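Foire aux questions : enregistrement de démonstrations sur Ustix

Quelle est la différence entre guidage manuel et téléopération ?

En guidage manuel, l'opérateur saisit le bras et le déplace lui-même, moteurs en compensation de gravité. En téléopération, il commande le bras à distance, au moyen d'un casque et de manettes ou d'un bras maître Savley. Les deux modes produisent des fichiers au même format. Le guidage manuel est déconseillé pour les tâches à deux bras : les mains de l'opérateur masquent les doigts dans les vues de poignet.

Combien de démonstrations faut-il prévoir ?

Pour une tâche courte avec un seul objet, 400 épisodes valides constituent un point de départ raisonnable. Le jeu de référence Clardale en contient 3 443, toutes tâches confondues. La tâche du boîtier à couvercle en représente 979.

Un épisode raté doit-il être supprimé ?

Non. Il doit être marqué « échec » dans l'interface, puis exclu à l'export si nécessaire. Les reprises après une prise manquée sont conservées lorsque l'opérateur termine la tâche sans intervention extérieure.

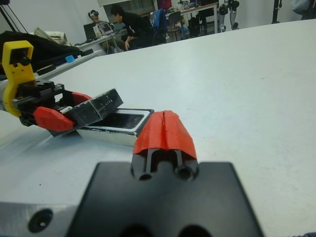
Comment cadrer la vue de poignet pour une tâche à deux bras ?

Le réglage se fait bras en position de travail, avec l'objet en prise. Le bout du doigt local et la zone de contact doivent rester visibles ensemble. Dans la vue ci-dessus, la pointe rouge de la pince locale apparaît en bas au centre, et l'autre pince, à support jaune, présente depuis la gauche le boîtier argenté, couvercle relevé. L'extrémité droite du boîtier est proche de la pointe rouge : à cette distance, une erreur de calage de la caméra se repère immédiatement. La présence de personnes à l'arrière-plan n'empêche pas l'enregistrement, mais elle doit être signalée dans les métadonnées si le jeu est destiné à être diffusé.

Peut-on changer d'opérateur au cours d'une série ?

Oui, entre deux épisodes. Le champ « opérateur » doit être mis à jour avant la reprise. Les vitesses d'approche varient sensiblement d'une personne à l'autre et ce champ sert à équilibrer les lots.

Que faire si les deux bras sont désynchronisés ?

Arrêter la série et relancer le service Ham, qui assure l'horodatage commun. Un décalage supérieur à 17 ms entre les deux flux invalide l'épisode. Le contrôle est effectué automatiquement à la clôture du fichier ; le résultat figure dans le journal de session.

Faut-il recalibrer après un changement de doigts ?

Oui, dans tous les cas, y compris pour un remplacement par un doigt identique. La procédure comprend la fermeture à vide, la mesure de l'ouverture maximale et la vérification du repère d'outil. Les épisodes enregistrés avant et après l'intervention portent des identifiants de calibration distincts et ne doivent pas être fusionnés manuellement.

Les données de force sont-elles enregistrées ?

Seul le courant moteur des pinces l'est par défaut. Pour ajouter un capteur d'effort, déclarer le canal dans le fichier de configuration avant l'ouverture de la session. Un canal ajouté en cours de session est ignoré.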